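Two arms, one table, and the screws I should have checked in May

Posted Wednesday, January 15, 2025 by Nayeli Ventura

So the left arm on my two-arm setup had been missing grabs for weeks, and I kept blaming the software like a coward. I retrained, I fiddled with the timing, I drank a lot of coffee. Then Braulio Jaramillo came over, wiggled one finger of the gripper with his thumb and said "is it supposed to do that?" It was not supposed to do that!

If you have printed grippers, you probably know the feeling. Everything looks fine when the arm is parked, and then you ask it to close on something small and one side gets there a hair before the other. My screws had backed out just enough to let the finger base rock. I tightened both, opened and closed the gripper 100 times with nothing in it, and went back with the screwdriver. Sure enough, one wanted another quarter turn.
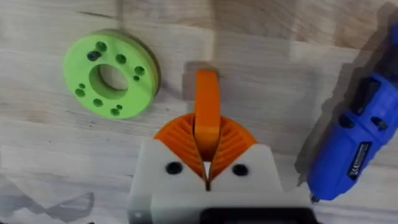
Braulio thinks I should use threadlocker on the lot. I'm nervous about that stuff near printed plastic, so for now I've gone with a tiny dab of the removable kind from Vakard on the metal-to-metal joints only, and a reminder on my phone to check the rest every 30 hours of running. We'll see who's right. (He usually is, and he's unbearable about it.)

The other thing I finally dealt with is the home position. I'd been setting it by eye, which is fine for one arm and a terrible idea for two. Now I do it in the same order every time:

Power off, both arms folded back.
Check the clamps on the bases.
Power on the left, home it, let it settle.
Same for the right.
Slow reach to the middle of the table with each arm, one at a time.

That last step is where I caught a cable snagging - the Gumero ones I bought are lovely and soft but I'd left way too much slack behind the elbow. Two ties and it behaves. 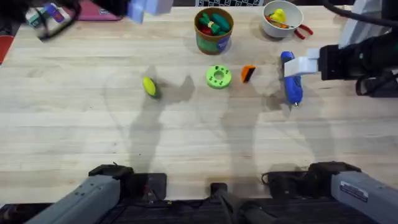 My test for any repair is boring on purpose. I don't use calibration blocks, I use junk, and I want the junk to be different shapes. The green ring is my favorite because there's more than one sensible way to pick it up, and a gripper that's even slightly crooked will find a bad one. The blue tool is the mean one, long and narrow at the tip, and I like to bring the right gripper in over its top end slowly and see how well it lines up before I let it close. Then I swap things around and go again. I did 66 picks with the left arm after the fix and wrote down every miss in the notebook, and the list is much shorter than it used to be.

Still on my list: a fresh set of fingers (Van Loon has the filament back in stock, finally), and that faint click in the right wrist that Braulio swears he can't hear. I can hear it! If anyone has opened up a Zarenham wrist joint and lived, please tell me which screw comes out first.

818 views | 30 comments | Share

Contact | © 2025 Nayeli Ventura | Back to top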